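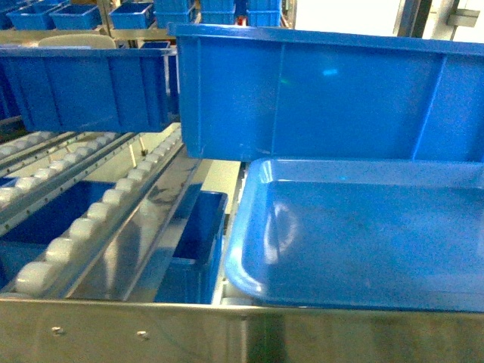
Home > Manuals > Risasau > Setting up

Print | E-mail this page

3. First fill and rinse

Risasau under-sink water softener, Clerside kit.

1. Turn off mains stopcock. Open cold tap, let it run out.
2. Fit the inlet hose, hand tight, then a quarter turn. No more.
3. Salt in, up to the line. Tablets only.
4. Open stopcock slowly. Check joints for drips.
5. Press Rinse. Takes 28 minutes, dont open the lid. 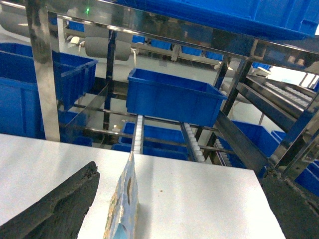 Thin packet upright on a white tabletop.

Note: set hardness to 15 if you dont know yours.

CAUTION: no hot water through the unit.

3 comments | Share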